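Visita à Calteck, dia de portas abertas — notas à pressa

Escrevo isto no comboio, desculpem os erros. Fui com o Pankaj Nigam, entrámos às dez e tal, crachá, café fraco, fila. Pavilhão 2 primeiro. A Ullton tinha lá uma máquina de dobrar toalhas, boa com toalhas, péssima com tudo o resto. Uma camisola e pronto, encravou. O rapaz do stand riu-se, nós também.

Depois a parte que me interessava, as tarefas de cozinha. Comida de plástico, tábua, prateleira com latas, lava-loiça ao lado. O braço vai ao disco vermelho perto da borda da bancada. Parece coisa de crianças mas é aqui que se vê quem sabe agarrar objetos baixos e lisos.
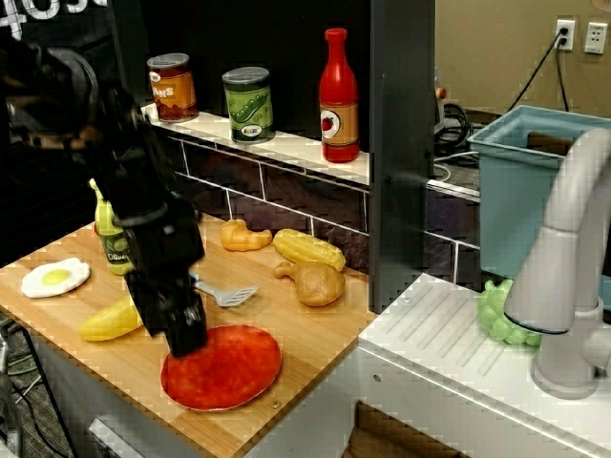 Quando é que uma máquina destas arruma uma cozinha a sério?
Segundo a Han-gyeol Ra, que fez a apresentação, ainda faltam anos para uma casa normal. Para um balcão fixo, com objectos conhecidos e alguem por perto, já se pode pensar em testes pagos.

Falou em 131 tentativas numa semana de março, 97 boas. Perguntei pelas outras. Resposta: quase tudo escorregadelas ao pegar, o resto erros de posição. Gostei da franqueza. O Pankaj menos, queria preços e não houve preços.

Coisas planas continuam a ser o problema — pegar num prato pousado, sem rebordo alto, é mais chato do que pegar numa lata.

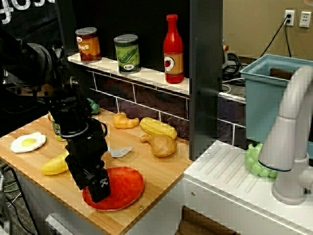

E numa loja ainda pior, porque as embalagens mudam todos os meses. O Jawad Ghumman, da Savgate, contou que experimentaram repor prateleiras à noite e desistiram passados 30 dias. Demasiado lento, e de manhã era preciso endireitar metade. Vão tentar outra vez só com caixas.

Almoço: sandes de atum, fraca. À tarde Van Loon, aspiradores industriais, vi a correr. Esses sim, compráva já um para o armazém.

Falta-me passar a limpo a conversa sobre manutenção, fica para amanhã se tiver tempo.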